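Cell practice handout 8: rules for running the two-arm table
Automation in Practice, Cakbridge College, Furnival building
Notes by Imogen Haslam, tidied a bit by Elsie Treloar. 2020-10-28

Bring this with you to the bench session. No handout, no bench. You'll also want last week's sheet on stop categories, we won't go over it again.

1. Why we bother with rules for small arms

Small arms, light loads, cardboard boxes. People relax. Then a finger goes between a link and the edge of the table and it's a trip to first aid. Low force doesn't mean no force, and pinch points are worst where two arms share a space. Standards talk about risk assessment for the whole application: arm + gripper + part + table + whoever is leaning over it. A safe arm holding a bread knife isn't a safe application. Same arm, different risk.

Write your assessment for the task in front of you. Don't copy the Brosside one off the shared drive, it was for a single arm and a conveyor.

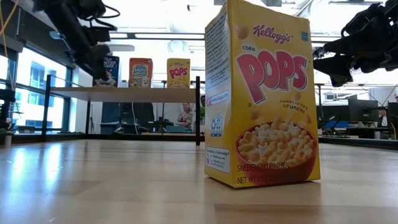
Sight lines next. Whoever holds the stop must be able to see both grippers without moving their feet. Big items standing on the table can hide a small one, and they can hide a hand. If you can't see past it, move yourself or move it (arms stopped first).

2. Before power

- Walk round the table once. Whole way round, not just your side.
- Cables: follow each one from arm to desk. Loops above the arm need enough slack for full reach but musn't hang where a gripper can catch them.
- Base plate bolts, hand check.
- Keyboard and papers stay on the desk. Nothing on the work surface except the parts for the task.
- Sleeves, lanyards, long hair. You know this one.
- Say "powering" out loud and wait for an answer from your partner.

3. Laying out the parts

Scatter is fine, in fact we want it, a neat row teaches you nothing about picking. But agree a keep-clear strip next to each base plate and stick to it. Shelf counts as work surface so same rules. Stacked parts get written down as stacked in the log, otherwise the next group has no idea why their pick height is wrong.

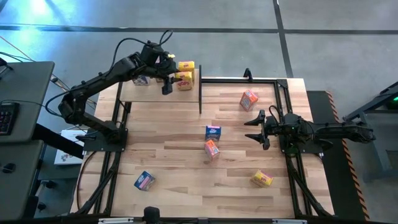
Fig. 2. Both arms at the table, boxes on the shelf and loose on the wood.

Slow speed for any first run of a new layout. Then step up. Groups always want to skip this. In the Plitwood case (reading pack, p. 57) the layout had been changed over lunch and the program hadn't, and the arm drove straight into a fixture at full speed. No injury, one wrist joint written off, over 4,000 pounds by the time the downtime was added in.

4. Grip

Set force to the weakest part on the table. Cartons crush at the long faces before they crush at the corners, so look at where the fingers will land. Rule of thumb for class: start low, lift, hold, lower, look. Only then put the force up, one step at a time, write each step down.

If the part turns in the grip, don't chase it by squeezing harder. Put it down, regrip nearer the middle.

Labels and printed codes: keep the fingers off the print if the code has to be read later. Wrist view is good for this, but it's a close view and tells you nothing about what the elbow is doing. One person on the wrist view, one on the arms. Never the same person doing both.

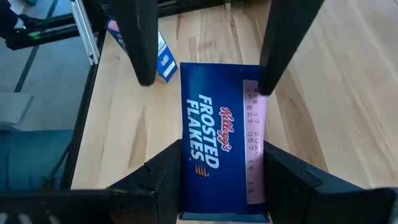 Never reach in to straighten a part that is held. Not even a nudge. Stop, confirm stop, say "hands in", fix it, say "hands out". Yes it's slow.

5. Shared space

Most of your marks are here so read it twice.

- The middle of the table belongs to one arm at a time unless the task is a handover.
- Handover = a named step in the program with its own speed limit. If it isn't named it isn't a handover, its a near miss.
- Receiving arm closes first, giving arm opens second, 1,000 ms wait between. We'll argue about the wait in class.
- Giving arm retreats back the way it came. No clever curves.
- If either arm faults, both stop. Test this before the first handover, every session, and sign for it.

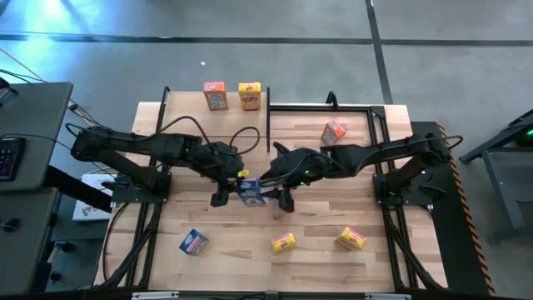

6. Stops and restarts

Anyone can call stop. Doesn't matter if it's not your table. The person who pressed it is the one who releases it, after saying what they saw.

Status lights are information, they are not permission. A light can be on with the arm perfectly able to move. Treat every arm as live until it's isolated at the panel.

Restart goes: clear hands, clear tools, check what's in each gripper, agree the step you restart from, slow speed. Don't resume mid-handover, go back to the start of the step.

7. Log sheet

One per session. Layout sketch, force settings, every stop and who called it, anything loose or worn. "All fine" is not an entry. Sheets go in the tray by the door before you leave, Elsie collects.

To do for November

Write a one page risk assessment for a two-arm handover of a light carton. List the hazards first, then measures, then whats left over. Use the headings from the reading pack. Questions to Imogen, after class or in the lab.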